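Tilamau: the gallery of the blocks

Welcome to the gallery page of Tilamau, our building game with long bars. My name is Brigitta Bühler and I write the pages in English for the workshop Pruvost. German is my first language, so please forgive me if a sentence walks a little strangely.

Many of you have asked how the bars look when they are not in a finished tower. In the catalogue they always stand in nice order, and in daily life they lie across each other in a box or a bin. I like them better like this, because you can see the shape well. A Tilamau bar has flat faces along its whole length, and these faces decide how it will rest when you put it down.

The first bars were drawn by Jacqueline Pruvost, who wanted a block which a child can turn in the hand and feel the edges without hurting. Her first drawings had round bars. They rolled from every table, and she gave them up after one winter. The shape of today is her fourth.

About the colours

We keep to a few colours and we mix them ourselves. The red goes towards brown, like an old roof tile. The green is dark, and in the evening under a weak lamp some customers take it for black. Inès Leclerc, who is responsible for the colours, has tried a lighter green in April. We have made 412 bars with it and they were sold only in our shop. Perhaps it comes back, perhaps not. The letters we received were divided.

If you order extra bars, please write the name of the colour and the number of the set, which is printed inside the lid. Set 393 has the brownish red and the dark green together. The large school set contains 1000 bars and comes in several boxes, so please be at home when the delivery arrives, it is heavy.

About keeping them

At home you can use any open container with a flat bottom. Raphaël Texier in our packing room recommends sloping sides, as the bars slide down to the middle and you don't have to search in the corners. A metal bin makes more noise than a basket when the bars are thrown in. For a classroom with 9 tables we would choose something softer. Parents living above other people have told us the same.

A metal floor gets scratches with time. This does no harm, only take away the dust before you put the bars back, and wipe the corners with a dry cloth.

The gallery

Red and green bars in an open metal bin, three of each colour. The sides slope inwards, and the floor has its scratches already.
Look at the two bars near the lower middle, one red and one green. They lie nearly parallel, while another red one points almost straight up and down the view.

If you would like to use a photograph from this page in a school paper or a club letter, please write first to Marcelle Pons at the workshop. She answers in French or in English, normally in the morning.
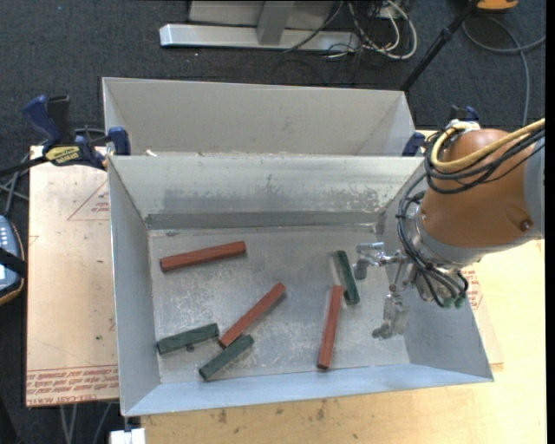

How should I clean the bars when small children have played with them?

Wipe them one by one with a cloth which is only a little damp, and let them dry on a towel before you put them away. Please do not leave them in water or put them in the dishwasher, as the colour can become dull.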